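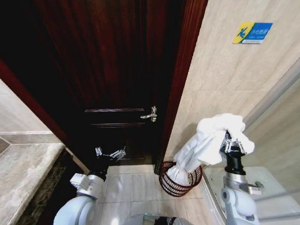
I'd asked for an hour with the woman who runs the cleaning crew at Onoswood, and I got most of a morning, because once she starts on washrooms you don't stop her! She has been doing this for 30 years. We talked next to the door, the tall reddish-brown one with the silver lever handle, and she looked it up and down like a horse she was thinking of buying. "Dark wood is a show-off," she told me. "Gorgeous when it shines, and every fingerprint shines too."

Her rule for doors is a barely damp cloth, top to bottom, with the grain, then a dry one right behind it. The molding gets a soft paintbrush (an old one, she says the new ones shed). "People go straight for the handle and forget the ledges. Run your finger along the molding sometime. You'll be sick."

I asked about the wall, those big beige marble-look tiles, and she perked up. Big tiles mean less grout, and she hates grout. "My first building had little bitty squares, 4,000 of them in one washroom. I counted one night, I was that bored."

And the counter? No vinegar on marble, ever. She saw a stone top at Wieczorek ruined that way, 42 dull spots by the time they called her in. She uses Preltex soap, warm water, and an old towel.

What about the blue-and-yellow sign on the tiles, the little figure going over backward? She laughed. "Everybody reads it on the way down. I'd hang it lower, myself."

She starts at another building in September, and she's already asked them what the doors are made of.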